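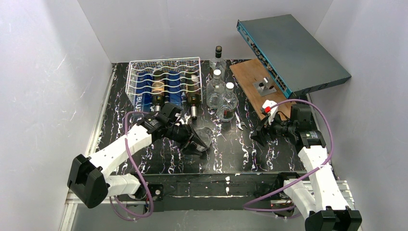
Figura 1. Puesto de recogida de demostraciones Nurmi. La pinza izquierda toca un vaso transparente volcado, delante del botellero.

3.2. Recogida de demostraciones

El vidrio es, para nosotros, la parte más apasionante del conjunto Nurmi. Un vaso tumbado deja ver la superficie veteada que tiene detrás, y los reflejos cambian con cada movimiento del brazo – ¡justo los ejemplos que la política necesita! Cada episodio se teleopera con los dos brazos y se guardan las posiciones articulares junto con el vídeo. Participaron 4 operadores, coordinados por Ursina Mösli y Arvo Ojala, en turnos de 2 horas.

Mantuvimos a propósito una mesa cargada: botellero blanco de alambre, botellas de vino y de vidrio claro, una llave metálica, una tabla de madera. Entre episodios variamos el objeto que se manipula y su postura de partida; cada tarea se repite con 3 disposiciones iniciales. También conservamos los intentos fallidos, etiquetados aparte, y nos entusiasma lo mucho que aportan al entrenamiento.
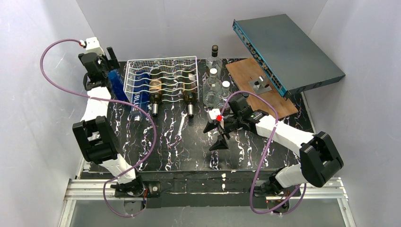 3.3. Etiquetado y filtrado

Wojciech Gajewski segmentó los episodios con la herramienta Telska, marcando el inicio y el final de cada contacto.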